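Plallo 54-Piece Driver Set: Small Screws, Big Grin

Reviews > Hand Tools > Screwdrivers

I have owned a lot of bad screwdrivers. There was the blister pack from the drugstore, the one that came taped inside a bookshelf box, and a whole roll of jeweler's drivers whose tips twisted like licorice the first time they met a stubborn screw. So when the Plallo set showed up I opened it with low hopes, turned out two screws on the back of a kitchen radio, and then spent the rest of the evening walking around the house looking for more things to take apart.

It's that kind of set. I love it, and I have a few gripes, and I'll get to both.

What you get

The case is a flat folding box, a bit bigger than a hardcover novel, with a rubber tray on each side. There are 54 pieces in all: one main handle, one stubby handle, a flexible shaft, an extension, tweezers, and the rest bits. You get Phillips from tiny to middling, slotted, a full run of Torx (including the security kind with the hole in the middle), hex in both inch and metric, and four nut drivers. The bits stand upright in the rubber and the size is stamped on the bit and molded into the tray next to it. After the drugstore pack this felt like luxury!

The handle is the star. It has a free-spinning cap that sits in your palm, so you can press down with the heel of your hand and twirl the barrel with two fingers. On a long screw you just fly along. The grip is a dull gray rubber that has picked up some sawdust and a smear of bike grease and doesn't seem to care.

How I used it

I've had it since September. In that time it has done two laptops, a sewing machine that belonged to my aunt, a doorbell, most of the hinges in the kitchen, a film camera (don't ask, it's still in a bag) and three desktop PCs for people at work who found out I owned it. The sewing machine was the real test. Those screws had been in there for decades under old oil, and the wide slotted bit fit them snugly enough that I never once slipped and scratched the paint. I did have to let the oil soften overnight first.

On the desktops, the quarter-inch nut driver turned out to be the piece I reached for most. A lot of case screws have a hex head with a Phillips cross cut into it, and people grab the Phillips out of habit. Try the nut driver. It grips the whole head, it can't cam out, and with the extension on you can reach down past the drive cages without skinning a knuckle.

Next to the others

I borrowed a Prurwood set from my neighbor to compare. The Prurwood has a nicer case, canvas with a leather tie, and the slotted bits are a hair better ground. It also has no security Torx at all and the handle is slick varnished wood, lovely in a drawer and hopeless with damp hands. The Slaoui pocket kit is half the price and a third of the size, and if you only ever tighten eyeglasses, buy that one and be happy. The Slaoui magnet is weak, though, and I lost a screw down a heating vent with it.

Gripes

The tweezers are junk. The points don't meet. The flexible shaft is fun to play with and nearly useless past a light turn, since it winds up like a rubber band before the screw moves. And the tray on the right side holds its bits so tightly that I pinch my fingertips getting the smallest ones out. Mine has loosened a little with use, and a friend says he ran a drop of dish soap around the holes in his.

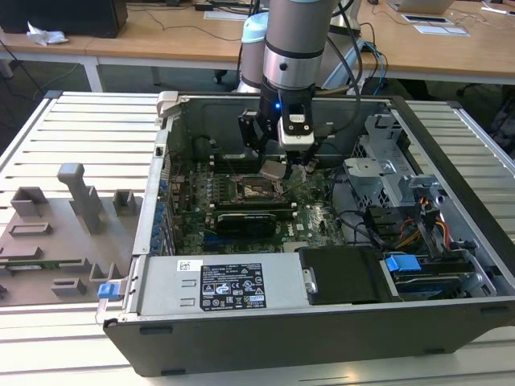

By Arturo Mancuso
Posted Jan 24, 2006 in Hand Tools

Price and where to find it

I paid $67 at Jercombe, the hardware store on the corner, where it was hanging behind the counter with the good pocketknives. You can do better by mail if you're willing to wait. Replacement bits are sold singly, which makes me very happy. I rounded off the #0 Phillips on that doorbell (my own fault, wrong size, bad mood) and had a new one for pocket change.

A few tips if you buy it

Put the bit back before you take out the next one. Keep a muffin tin nearby for the screws, one cup for each step, and go around it clockwise. Press harder than you think you need to, then turn slowly.

The magnet in the handle is strong enough to carry a screw upside down. I keep it well away from my old floppies.

Who should skip it: anyone who mostly builds decks or hangs drywall. The bits are the small size and won't fit your drill, and you'd feel silly.

Everybody else, go hold one. Spin the cap a few times.

Rating: 4.5 out of 5. Half a point off for the tweezers.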